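Uddale Household Cloth, Large
Blue, hemmed edge
Product code 724

We've been selling the Uddale cloth for longer than we've sold almost anything else, and it's still the one we reach for in our own kitchen (and the car, and the dog, if we're truthful!). It's soft and thirsty and a good generous size, so you can fold it into a pad for the windows or open it right out over the draining board.

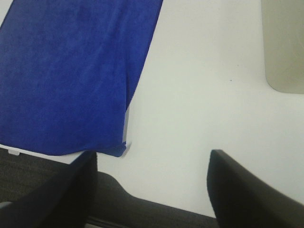
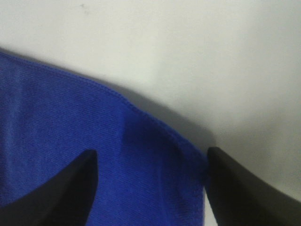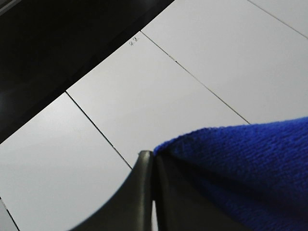
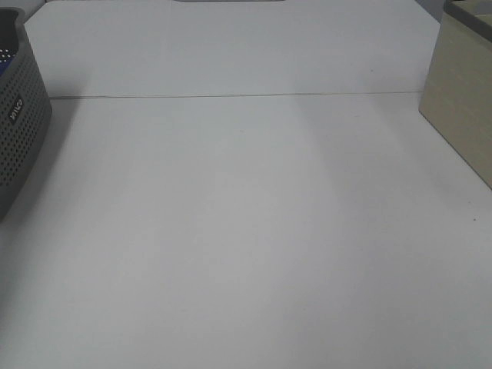
Each cloth weighs 68 grams and will stand up to 500 washes at a normal warm setting. Please leave out the fabric softener, as it clogs the fibres and you'll end up pushing water about. A new cloth may shed a little fluff the first time, so do give it a rinse on its own before you start on the glasses.

Marijke Timmermans, who looks after our orders, likes to keep one upstairs and one down, and so we sell them in packs of 2. If you'd like something rougher for pans and oven doors, have a look at the Gurdale scrubbing cloth, back in stock in October.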